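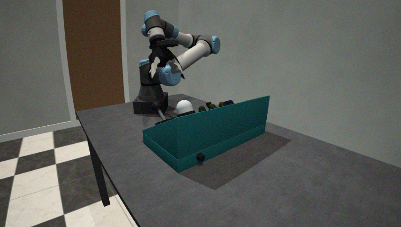

Hudec to Open Second Countertop Plant in Bunarach

BUNARACH, 19/09/2024 - Hudec, a maker of cut-to-size stone and concrete work surfaces, will open a second plant in Bunarach in January. The site will handle slab cutting, edge finishing and sealing for the Urkel range, which is now produced in full at the company's main works.

The building has a floor area of 1,435 square meters and was used until last year as a cold store. Hudec signed a ten-year lease in June. Work on the drains and the power supply is complete. The floor under the two bridge saws is being recast to carry the added load, and the saws will be installed once it has cured.

Urkel surfaces are sold in three thicknesses and two finishes, honed and brushed. Output of the range stands at 500 slabs a month. With both plants running, the company expects to reach 1,000 slabs a month by the end of the first full year. Standard orders now ship in six weeks. The target for the new plant is four.

"Edge work is where orders wait," said Marin Nikolovski, head of production at Hudec. "We can cut faster than we can finish. The Bunarach line has four finishing stations to each saw, and the main works has two."

Water from the saws will pass through a settling tank and a filter press before it is used again. The company puts the recovery rate at 70 percent in normal running. Pressed stone waste will go to Kileo, a local paving firm, for use as fill under footpaths. The supply agreement with Kileo runs for three years and covers waste from Bunarach only.

All cutting at the site will be done wet. Dust readings will be taken on each shift and posted at the staff entrance. Dry hand grinding will not be allowed in any part of the building, including the repair bay.

Hiring for saw operators, finishers and yard staff opens next month. New finishers will train at the main works for eight weeks before moving to Bunarach. Antonina Vakulenko, now quality lead for the Urkel range, has been named plant manager.

Prices for current Urkel orders are unchanged. Orders placed before the opening will be made at the main works and will keep the delivery dates already confirmed - customers do not need to take any action. Trade accounts will receive the new order form and thickness chart by mail.

Media contact: Hudec Press Office, Bunarach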